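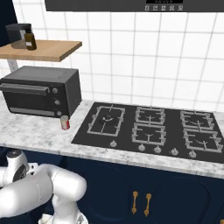

Five buttons in a row under a range hood.

Larkell is putting its tape box out on vinyl

Good news for anyone who missed the Kumsa quartet's tape set the first time (me included, I was broke that month). Larkell is pressing the whole thing on vinyl in October, 13 sides of it, with the last one left blank. The run is 590 copies and 300 of those are already spoken for by people on the mailing list, so I'd get moving!

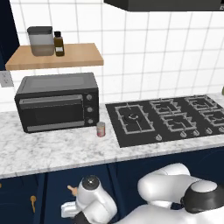 Page last changed: Friday, 4:13 pm

I got to hear a test pressing of the slow movements over at the Ceven record shop in Illdale, and wow, the cello is so much bigger than on my old download. There's still some hiss in the quiet parts and one ugly edit near the end of side four, which I guess was on the master tape all along. The viola player hums, too. I kind of love it.

Orders open Friday at noon through the label, one box per person. The shop is getting a handful for walk-ins, but they won't hold any, I asked twice. A plain CD version comes later in a run of 1,000, same transfers, no booklet.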